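Gallegos orders pink, gets two of them

The dining room at Gallegos has given up white table linen, and it would like everyone to stop bringing it up.

The Main Street restaurant retired the last of its white cloths in February, after 22 years of bleach, beet salad and red wine. The replacement is pink. The menu insert calls the color "dusty rose," and at least one regular at the counter has called it "the color of my aunt's bathroom." The restaurant ordered 693 cloths from Fluren, the linen supplier out by the rail yard, to cover tables, bread baskets and the occasional emergency.

What came was pink, as ordered, in more than one version. Some of the cloths are pale and a little dusty. Others are noticeably brighter, with a fold here and there that leans toward magenta. Fluren says both are within the range of the shade on its sample card. Gallegos says it has seen the sample card.

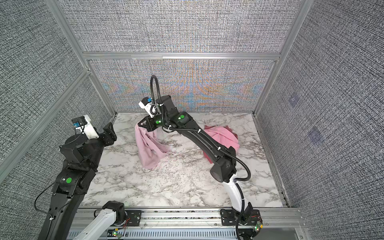
A question of light

Fluren puts the difference down to two dye lots and to the lighting, in that order when pressed. Under the lamps at the front of the dining room, the two pinks get along reasonably well. Near the kitchen door they look like distant relatives seated together at a wedding.

The restaurant considered sending back the brighter ones. It then learned that a return would take 27 days, during which the tables would be wearing nothing. The tabletops are white with a gray and black marble pattern, and were chosen years ago on the understanding that they would always be covered. Several diners have now seen them uncovered and prefer them that way, an opinion the restaurant describes as unhelpful.

For the time being, the pale cloths go on the window side and the bright ones go on the wall side. The bread baskets get whatever is on top of the pile.
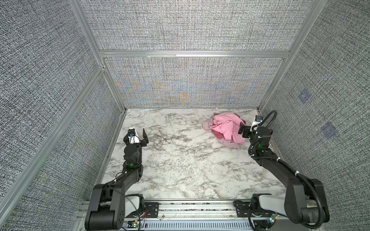 Pink cloth on a marble-patterned top.

Folding is a separate dispute. The white cloths were starched stiff and could be creased into a fan. The pink ones are softer and settle into a heap as soon as they are let go. After 40 attempts at the old fan, the staff voted for a plain rectangle, with the hem facing the guest. A proposal to roll them failed on a tie.

Tudik, the café across the street, has responded by putting a sign in its window advertising "one color of napkin." Tudik uses paper.

Gallegos will serve its regular brunch on Sunday with both pinks in play. Guests who feel strongly about one or the other may ask for it when they reserve a table, though the person answering the phone has been told to say that they are the same. The leftover white cloths are in a box by the coat rack and are free to anyone who needs rags.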